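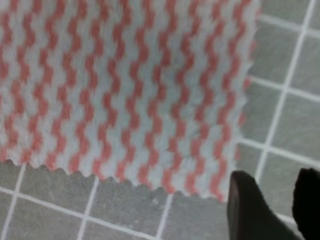 Hollorum Society for Song and Memory
Members' Forum > Archives and Collections
Topic: Language of the strike song catalog

h_zivkovic (Moderator)
Posted Wednesday, September 13, 2023
Members are invited to comment on the draft catalog of dockworkers' strike songs. The draft lists 337 songs, each under an English title, with the first line in the original language where it is known. Comments on the choice of English titles are especially welcome.

R.Sangkhawat
I thank the moderator for the draft. I must object to the English titles. The singers knew these songs by their opening words, and a person searching for a song learned from a grandparent will not find it under a translation made in an office.

haziq_sopacua
With respect to the previous member, many of the songs have no fixed opening. The Valtonen tapes contain two versions of the ferry song that begin with different verses. An English title at least keeps them together.

R.Sangkhawat
A number would keep them together equally well. The Zellimen songbook did this and placed every known first line in the index.

T. Chantharasri
I support numbering. I would also ask that the refrain be printed in full. On the picket line the crowd sang only the refrain, and in several entries it has been shortened to "etc."

haziq_sopacua
I can accept numbers if the English titles remain in a second column. School groups use them. I do not agree that the Zellimen index is a good model, as it omits songs sung by the women in the packing sheds.

h_zivkovic (Moderator)
Both proposals have been noted. Refrains will be restored wherever the tape is clear. Members who hold recordings from the July strike are asked to write to the archive before the next draft is prepared.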